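### 5.2 Does the wrist view help with cloth? 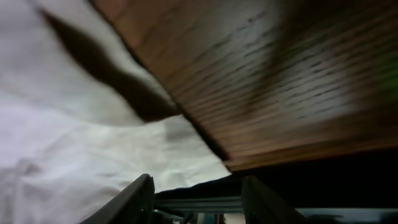 **Figure 4.** Wrist-camera view with white fabric at left, a wooden surface at upper right and the two gripper fingers at the bottom. Motion blur is strong on the wood grain.

Earlier work on the Tedov policy credits the wrist camera with most of its gain on cloth tasks. We are not convinced. Views such as Figure 4 carry little that a policy could use to pick a grasp point. The border between cloth and wood is easy to find, but the folds are faint, and the dark streak across the fabric could be a shadow or a fold. Our own labelers could not agree on marks of this kind.

We trained on 463 episodes and held out 20 for testing. Replacing the wrist stream with a still image from the start of each episode cost us 2 successes out of the 20. A gap that small could come from the random seed alone, and we would not build an argument on it. Dropping blurred images from the Restelow split left 349 episodes with enough usable footage, and the policy trained on those did no better.

One reading is that the policy leans on the overhead camera and treats the wrist view as a rough signal of contact. We have not shown this. The test set is small, and all of it was recorded with the same gripper. Section 6 repeats the comparison on the Leltley towels, where the overhead view is often blocked by the arm.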